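Buying a used lens: your questions answered

Mon 5 February
By Elin Nicholas

Print this page | E-mail to a friend

Since our piece on second-hand lenses we've had a steady run of letters, many asking the same things. The most common are below.

Is a used lens worth the risk?

Usually, yes. A good lens outlasts several camera bodies, and one that has been looked after will work as well at ten years old as it did in the shop. Autofocus motors do wear, so ask how much use it has had.

Does dust inside the lens matter?

A few specks won't show in your pictures. Nearly every zoom has some. Fungus is another matter – it looks like fine threads or a spider's web, and it can etch the coating. Leave those alone.

How do I check for haze?

Open the aperture fully and shine a small torch through from the back. Clean glass stays dark between the reflections. Haze shows as an even milky glow.

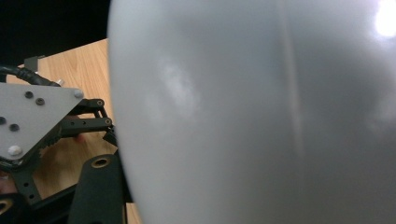
Haze on an inner element normally means a strip-down, and that can cost more than the lens. The repair desk at Gronen quoted me 50 pounds just to open up an old Findurora 60mm. Marks on the outside are less of a worry, but wipe before you judge. A whitish smudge with ragged edges, like the one on the pale grey surface in the photo, could be a fingerprint or a bit of condensation, and you can't tell which by looking. Use a blower first, then a clean cloth.

Will an older lens fit my camera?

Check the mount, then check whether autofocus works through an adapter. Many older lenses will be manual focus only.

What about a guarantee?

Dealers tend to offer six or 12 months. Private sellers offer nothing, so test before you pay. Meijer in Iltgate lets you try a lens outside the shop if you leave a card.

We'll cover tripods in April.

Comments (3)

Teun Schouten: The torch test saved me from a bad 50mm last week. Thanks.

Sem Brouwer: Does haze get worse if you leave it?

Siebe Lambrechts: @Sem mine did, slowly. Contrast went first. Sold it for spares in the end.

Print this page | E-mail to a friend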